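Helpers wanted for a robot snack bar (payment partly in chips)

Pekwood is a shared workshop with good light and bad coffee. In May we began teaching a two-armed robot to run a snack counter. It is still in training, and so are we. We are looking for 4 people to join the build for the next stretch.
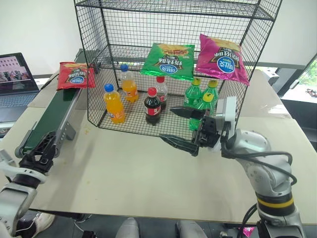 The snack bar, with bottles downstairs and chips upstairs.

What you'd be doing: driving the arms through pick-ups, restocking the wire shelf, moving the conveyor when someone decides it was better where it was, and writing down what went wrong in words the rest of us can use. Our log has 338 entries so far, and 117 of them are the word "no." We would like more detail than that.
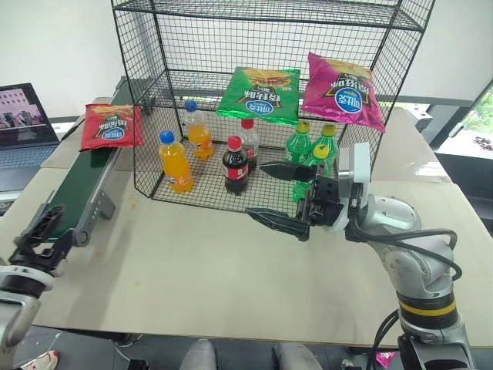

Jui-lin Hsiao wrote under our last notice: Do I need to know how to code? I can solder and I'm patient, but that's the whole list.

That list is fine. Code is handled by the two people who already argue over it. We need steady hands, a tolerance for repetition and closed-toe shoes. Sessions run 2 hours, evenings mostly, and you can skip one if you warn us.

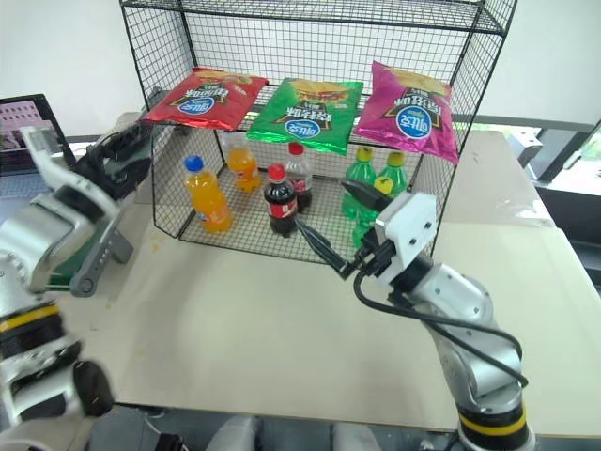 One reader wanted to know whether the soda could be swapped for cans, as bottles seem a mean thing to hand a beginner. Cans are on the list - right after bottles.

There is no wage. There is a key to the workshop, your name on the build page, and first claim on retired stock.

Write to the Pekwood front desk by 08/08/2022 with a few lines on something you've fixed, or made worse.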